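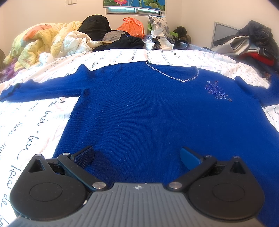
Blue sweater laid flat on the bed, front side up

How do I fold and store a knit sweater with rhinestones and sequins?

Posted in Laundry & Clothing Care by trikano_66

I'm going through my winter knits and I've reached the one I never know what to do with. It's a royal blue pullover with a V-neck. There is rhinestone trim all the way along the neckline and a small flower made of blue and silver sequins on the chest. The tag has been cut out, so I don't know the fiber. It stretches a lot and feels like an acrylic blend, but that's a guess.

Until now it has been on a hanger. The shoulders have developed little points, and the sleeves look longer to me than they used to. I want to fold it from now on, but I have these problems:

1. If I fold it the normal way, in thirds and then in half, the fold goes right across the neckline and the stones rub against each other.
2. The sequins catch on whatever knit is stacked on top. I already have a pulled thread in a gray cardigan from this.
3. One of the cuffs curls and won't lie flat.
4. There are small pale bits of lint on it, and I'm afraid to use a sticky roller near the trim.

I have a drawer, a shelf in the closet, and some flat plastic boxes from Sandhu that go under the bed. I'd also like to know if it should be washed before I put it away. I wore it twice last winter and it doesn't smell of anything.

The bed is the only surface I have that is big enough to work on, and right now half of it is covered with other things I'm sorting, so please don't suggest anything that needs a big table.

purnar_knits
Accepted by the poster

Folding is right for this one. Hangers are hard on stretchy knits, and the trim adds weight at the neck.

Wash it first, even if it smells fine. Skin oil and deodorant don't show when you put a sweater away, but they can turn yellow over a summer, and moths go for soiled spots if there is any wool in it. Since you don't know the fiber, treat it as wool. Turn it inside out and use cool water in the sink with a small amount of gentle detergent. Press it up and down for a minute or two and let it sit for ten. Don't twist it. Rinse, roll it in a towel, and press on the roll to get the water out. Dry it flat on a second towel, away from the radiator. Some stones are glued on, and heat softens the glue.

While it's damp, deal with the cuff. Uncurl it with your fingers, pull the ribbing straight, and lay a folded washcloth on it until it's dry. That usually fixes it. If it curls again, steam it lightly from the inside with a cloth between, and keep the steam away from the neckline.

For the lint, pick off the bits near the stones by hand or with tweezers. On the plain parts a roller is fine if you dab with it. Don't roll it over the sequins, because the adhesive can lift them.

To fold it so the neckline isn't creased:

Lay it face down on the bed. Put a sheet of white tissue paper under the front first so the trim and the flower rest on paper.

Fold one sleeve straight across the back at the shoulder, then turn it down so it runs along the side. Do the other one the same way. Keep the folds outside the neckline. You don't need a narrow bundle, and most people fold too narrow.

Bring the hem up one third. Put a rolled piece of tissue in the bend. Fold up once more so the hem stops just under the neck opening.

Turn the whole thing over. The neckline should be on top and flat, with no fold through it. Where the sequin flower ends up depends on how long the sweater is. If a fold runs through the flower, undo it and make the first fold a bit bigger or smaller.

Put one more sheet of tissue over the top and store it as the top item in the stack. Your under-bed box is fine if the sweater is completely dry. I would not use the drawer, since opening and closing it moves everything around.

For the pulled thread in the cardigan, don't cut it. Push it through to the wrong side with a blunt needle or a small crochet hook, then stretch the fabric gently in both directions.

zarnmont_closet

I just roll mine. Turn it inside out, sleeves in, roll from the bottom. Been doing it for years with a sequin top and I've lost maybe a few sequins. Takes up less room too.

If you don't have tissue paper, an old pillowcase works. Put the sweater in the pillowcase by itself and then it can't snag anything, and you can put it wherever you like in the stack.

hem_and_press

I agree with most of the accepted answer but would add two things.

Rolling is okay for a flat sequin top. I wouldn't do it with rhinestones. If they are the kind with metal prongs on the back, the prongs press into the knit when it's rolled and can leave holes. Run a finger along the inside of the neckline. If it feels scratchy, you have prongs, and you should put a strip of cotton cloth along the inside too.

The second thing is the shoulder points. They come out in the wash. When the sweater is lying on the towel, pat the shoulders toward the neck until they look round and leave them like that to dry. You can do the sleeves at the same time by pushing the knit gently up toward the shoulder. They won't go back all the way if they have been hanging for years, but they will be shorter than they are now.

Also check it once in the middle of the summer and refold it along different lines. I do all of mine on a Monday when the bedding is off anyway.

Comment from trikano_66

Thank you all. The neckline is scratchy on the inside, so I will use the cotton strip and won't roll it. I tried the face-down fold before washing just to see, and the flower stays clear of the fold if I bring the hem up a little less than a third. It fits in the box with the lid closed. I'll wash it tonight.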